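4. Waking up your Clavholm starter

Good news – this is the fun part! By now your Clavholm crock is washed and dried, and you have the packet of dried rye starter next to you. Set aside a few minutes a day for this and enjoy the smell.

1. Stir the whole packet into 28 grams of lukewarm water. Let it soften until no hard bits are left.

2. Add 28 grams of rye flour and mix with a spoon until you have a thick paste (lumps are fine, they sort themselves out).

3. Rest the lid on top. Do not clamp it.

CAUTION: A clamped lid traps gas and can crack the crock.

4. Leave it on a table or counter for 14 hours, out of direct sun.

5. Stir, throw away half, and feed it again with the same amounts of flour and water. Repeat once a day until it doubles between feedings.

Note: Kitchens are cold in December! If yours is, give every step a few extra hours before you worry.

Note: Gray liquid on top means it's hungry. Pour it off and feed. Pink or orange streaks mean you should throw everything out and start over with a new packet.

6. Once it doubles, you're ready for the 728-gram loaf in section 5 – a great first bake. 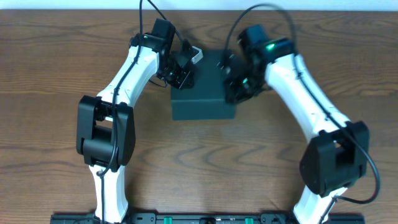
Feven Wubshet: Mine took two extra days to double, and whole-grain rye got it going much faster than the light kind.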